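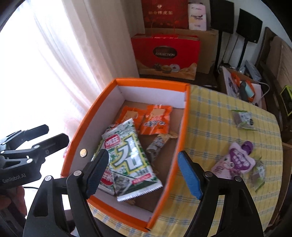 # Olldale Snack Box, Shallow Size

Let me start with the word "curated," which used to be on this page and isn't anymore. Gavin Pringle wanted it. I took it off in October. It's a box of snacks. You open it, you eat what's in it, and then you have a box.

I've bought plenty of snack boxes from other people and I've been let down by most of them. They show up tall and handsome and two-thirds full of shredded paper. Ours is shallow on purpose. There's no false bottom and no paper nest, only the plain brown cardboard base with the packets lying on it. If that looks a bit sparse to you, fine, but at least you can see what you paid for.

## The box

Open rectangular tray, low sides, bright orange on the outside and pale on the inside. The corners are folded. They do get worn, the fold darkens with handling, and no, we won't replace a box over a scuffed corner. Wilma Lindsay keeps hers in a kitchen drawer for batteries and string and says it has held up well enough. I would not stand a jar in it.

It won't keep anything fresh. The packets do that, so leave them sealed until you want them.

## What goes in

The mix changes. Please read that sentence again before you order, as it accounts for most of the complaints I get.

- **Seaweed.** The large white and green packet with 김 on the front and the red 해표 label. 김 is "gim," the dried seaweed you eat with rice or straight from the packet. It takes up most of the room, and there's a second one partly underneath.
- **Orange packets.** Two, side by side at the far end.
- **Small things.** A narrow packet with a twisted end, a little brown wrapped piece, whatever fits beside the big packets. These change more than anything else, so don't order the box for the sake of one of them.

I don't print a flavor list here. We had one, it went out of date, and people quoted it back at me. The packing slip lists what is in your own box, in English, and that's the only list I'll stand behind.

## Allergies

Read the labels on the packets themselves. Some of the printing is in Korean. If you can't read it and you have an allergy that matters, write to us before ordering and Cameron Laing will tell you what we know about the current mix. If we don't know, he'll say so. I'd sooner lose the sale.

## Is it good value?

Depends what's near you. If you live close to a decent Korean grocery, go there. You'll get more seaweed for your money and you can pick the orange ones yourself, or skip them. The box makes sense if you don't have a shop like that in reach, or if you're mailing something to a student who doesn't.

I'm also not convinced it's a gift for somebody who has never tried seaweed. Murdo Halliday disagrees and has given it to most of his family. I've asked how many of them ordered one afterward and he changed the subject.

## Ordering details

| | |
|---|---|
| Item number | 493 |
| Packed at | Mirkulby |
| Also sold at | Menzies, Erkdale (counter only) |
| Outside color | Orange, no other choice |
| Lid | None; travels in a plain outer carton |
| Gift note | Yes, up to 83 characters |

The outer carton is ugly and I'm leaving it that way. It gets thrown out.

Packets can slide around on the way to you, so the big one may turn up lying at an angle across the rest. Shake it straight. Broken seaweed is a different matter, and if a packet arrives as dust, send us a photo within 2 weeks and we'll send another packet. Only the packet, though. You can keep the box.

Orders for offices go through Ruaridh Forsyth at the Mirkulby counter. He can leave out the small things and put in more seaweed if you ask when you order. He can't do it once the carton is taped.

*Page last changed November 2018. Mix subject to change, as above.*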